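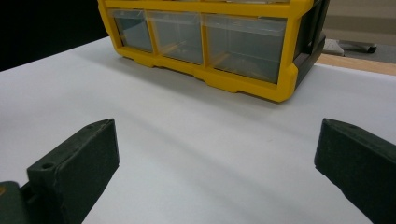
Kaede Murakami wrote back on Tuesday that she would never sort small parts by size, only by how often you reach for them, and that anybody who has hunted for one particular washer with a cup of tea going cold will agree with her. I have come around to her way of thinking, mostly, and this README has been rewritten to match. If you knew the old version, please read it again, and thank you for your patience!

# Loltudgate small-drawer notes

These are the notes and label lists that go with the tabletop drawer organizers, the yellow-framed kind with clear drawers. They started as a scribbled sheet in my own sewing corner and grew into a folder of text files (I do get carried away). Take whatever is useful to you and leave the rest.

## What you'll find

- `labels.txt` – the label wording, 828 lines of it, one label per line
- `layouts/` – 13 suggested layouts, for buttons, beads, screws, fuses, fishing tackle and so on
- `swaps.md` – what got moved, and why, going back to September

The layout called Zodano is the one I'd start with. It puts everyday things in the bottom row, where you can pull a drawer open without lifting your elbow off the table, and it saves the high rows for the odds and ends you want perhaps twice a year. Sugiyama is for people with a lot of thread. Tultano is still half finished – the bead section stops at green, and I'm sorry about that.

## Using the labels

Print them on plain paper first and hold them up against your drawers before you spend money on sticky sheets. With clear drawers you may find you need fewer than you'd think. I label mixed screws and anything that comes in near-identical sizes, and I let the buttons speak for themselves.

Keep the wording short. "Snaps, small" is plenty. Darius Paulauskas sent in a lovely set for electrical bits, and six of his were too long for the narrow drawers, so there are trimmed versions at the end of the file with his blessing.

## Known problems

Lines for hooks and eyes appear twice. The fuse layout assumes nine drawers to a row and needs squeezing by hand if yours has fewer. Spelling is American throughout, apart from a few old labels I keep meaning to fix.

Corrections are very welcome, and so are new layouts, even messy ones.

Contact: Loltudgate notes desk | Free to copy and share | Back to top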